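September, bench 2, started after lunch

Pushbutton bin finally getting sorted! Ferhat Yazıcı brought the leftovers over from the Hendstead panel job, all mixed together in one Cheng carton. 834 on the packing slip, which I'm taking on faith for now. Plan is red tray for anything with a red cap, green tray for everything else, then into the drawers from there. Starting small to see if the trays are any good for this.
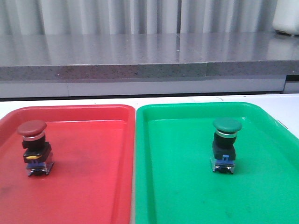
Drawers are labeled already (Rosângela Macedo did them last week and they look great). Each one should hold 140 if we don't get greedy. Balik wants theirs bagged separately, so leave the bottom row alone until I hear back. Also, the Varora price list still has the old part numbers. Use the ones on the drawer fronts.

Contact resistance check comes next, six from each drawer, meter on the low range, leads zeroed first. I'm really happy with the new clip leads, they grab the small terminals without slipping off. 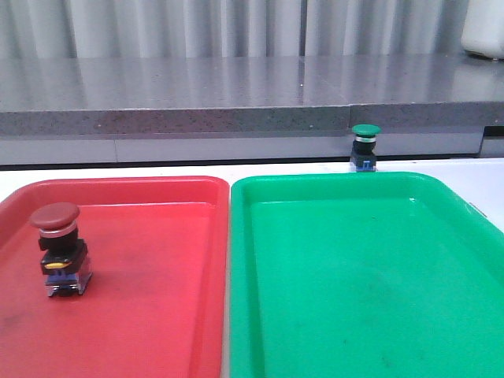 Storage position is worth settling before we do the lot. I like them upright on the contact block, cap on top — the color reads from across the room and the terminals stay down out of the way. The red one has that little yellow mark on the front of the black body, so let's face the marks forward in the drawers too. Red tray could use a wipe, it's scuffed and smudgy on the bottom.

To do: more bags, ask Ferhat if the other carton (500, he thinks) is the same type.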